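Wannasri opens up Balance, its scheduling database for small and mid-sized firms, to outside developers

BRIDBERG, January – Wannasri, the software company behind the Balance scheduling database, is delighted to announce that it is opening the product to outside developers for the first time, with a free edition, a public set of connectors and a proper handbook that we hope people will enjoy reading.

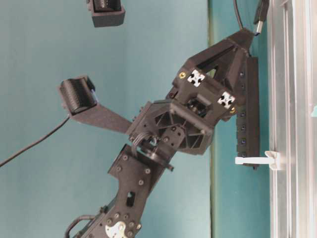 Balance began life as an in-house tool for keeping shift rotas and stock records in step, and it has grown a good deal since then, thanks in no small part to the patience of its earliest customers. It is now in daily use at 409 firms, from bakeries to bus operators. Much of the new release concerns the way separate systems are joined together.

"We have wanted to do this for a very long time, and I can't quite believe the day has come," said Urszula Witkowska, chief executive of Wannasri. "Our customers kept asking for connectors we hadn't the hands to write, and now they can write their own!"
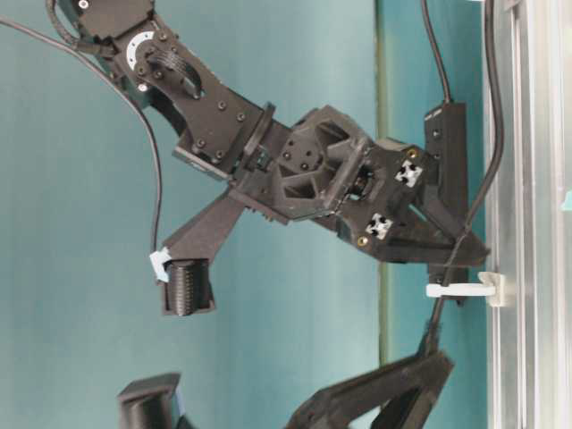
A black robotic arm against a teal-blue wall.

The free edition supports up to 26 users and includes every connector in the public set. Paid plans carry on exactly as before, and existing customers need do nothing at all.

Zhiqiang Wei, head of engineering, said the team had spent the autumn rewriting the handbook with help from trial users in Delham, 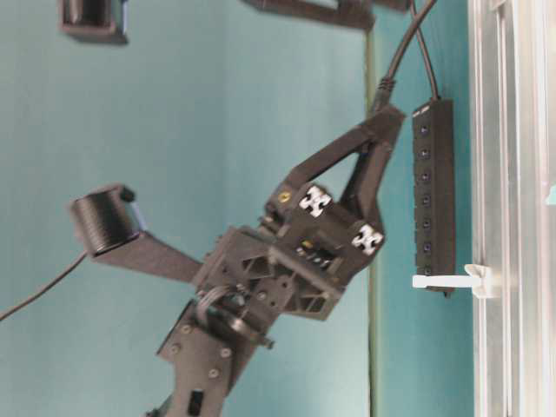
who sent in 219 comments, every one of which was read and answered. "Some were very kind and some were very long," he said, "and the long ones were usually the most useful."

Developers can register on the Wannasri website from 9 am on launch day.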